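# Arms are coming to our teardown benches. What happens to the people?

**tamarack_lou** · Drarncombe branch · posted in Shop Floor & Workplace

Hello everyone, long-time reader, first real post, so please be patient with me. I work at a place that takes in retired office computers, strips them down and sorts the parts for resale or scrap. There are 26 of us on the benches, and most of us have been there long enough to know each other's kids and coffee orders. Last month we were told the company has signed up with Zirnutance for robot arms on the desktop line, starting in December.

Management has been kind about it and says no one is being let go. I believe them, mostly. But I'd like to hear from people who have lived through it. Did your job get better or just different? Is there anything we should be asking for now, before the machines are bolted down? I'm 15 years into this and I like the work — I like having a screwdriver in my hand — and I can't picture what my day looks like afterward.

---

**bench_four_betty** · 31 found this helpful

Oh, I remember this feeling so well! We went through it at Chowdary and I lost a fair bit of sleep over it, so first of all, a big hug from a stranger.

What changed for me is that I stopped doing the same six motions all day. Before the arms, a good bench person here could get through 102 towers in a week, and by the end of it your thumbs let you know. Now I look after two cells. I set the cases in place, keep the fixtures right for whatever model we're running, and step in when a latch won't give or somebody in a past life has glued something in. It's easier on the hands and harder on the head, and I go home a different kind of tired.

The part I didn't see coming was the quiet. We used to sit side by side and talk all shift, and once the cells went in we were spread out over the whole floor. Ask about that now! We got our supervisor to line up everybody's breaks again, and it made more difference to me than the raise did (it was a small raise).

Other things I'd ask for, from somebody who didn't:

- Training on paid time, for everyone on the benches, including the ones who say they don't want it
- A new job title in writing, with the pay that goes with it
- A say in how the fixtures are laid out, because you're the ones who know where the parts fight back
- A target that allows for stoppages. Ours was set at 775 cases a week for the whole line on day one and it was a miserable two months until they brought it down to 500

And bring your old-timers in early. The engineers were perfectly nice, but they'd never opened the older models, and it was our bench people who told them which clips you press and which ones you slide.

---

**nope_not_robots** · 2 found this helpful

They always say no one gets let go. Then people leave and they don't hire. Get it in writing.

---

**solder_and_sage** · 14 found this helpful

I'd agree with getting it in writing, though I'm a bit sunnier than the poster above me. I'm at Astell, on the second shift, and I was moved from the benches to what they call cell tending.
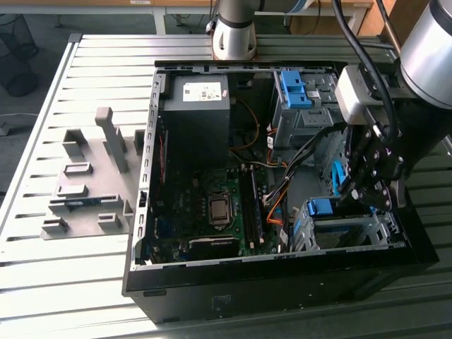

*Posted by solder_and_sage, Astell, second shift*

For anyone who hasn't stood next to one of these, it's still a plain old tower lying on its side with the panel off. The gripper is over the blue handle between the drive cages, and that handle is a good example of what Betty means, because every one of us had our own way of getting hold of it and we had to agree on one to teach. I enjoyed those weeks more than I expected. It was the first time in years that anybody had asked me how I do my job.

I do miss the screwdriver, Lou, I won't pretend otherwise. We still have a hand bench for laptops and oddball cases, and we take turns on it, up to two shifts a week each. If your place is planning to run everything through the cells, ask them to keep one like it. You'll want it for the days when a cell is down anyway, and the new hires need somewhere to learn what a stuck drive feels like.

Come back in the new year and tell us how it went, would you? I'd love to know whether they let you keep your seats together.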